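My sister Amra Kolev owns 16 T-shirts. I own closer to 500, or it feels that way every time I try to shut the drawer. So this May I gave myself a rule: one suitcase, 20 pieces of clothing, a whole month at our rented place in Illitau, and no sneaking off to the shops.

The first week was a breeze! I felt light and smug and told everybody about it. Then it rained, and I had packed for sun (of course I had), and I wore the same gray sweater until Amra begged me to wash it.

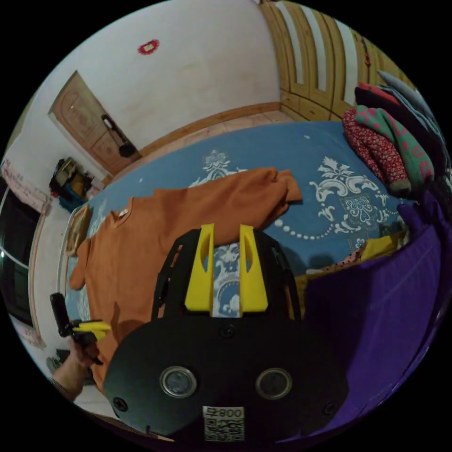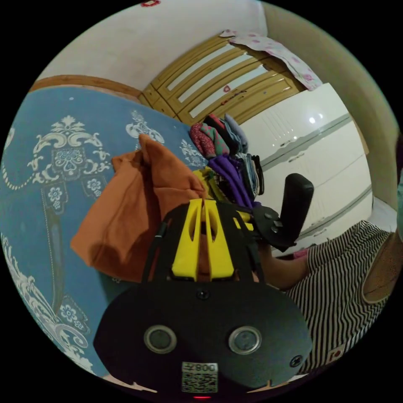
By week two I'd stopped thinking about clothes in the morning, and I can't tell you how much I liked that. I drank my coffee sitting down. I read a whole novel. I also learned that black pants go with everything except a friend's long-haired dog.

Did I cheat? Once. There's a little secondhand place called Brendach near the station, and they had a green linen shirt in the window, and I'm only human. I sent home a pair of shorts to make up for it, so the count stayed honest.

Back home the drawer still won't close. I've filled two bags for my neighbor Despina's yard sale, and I keep taking the yellow cardigan back out.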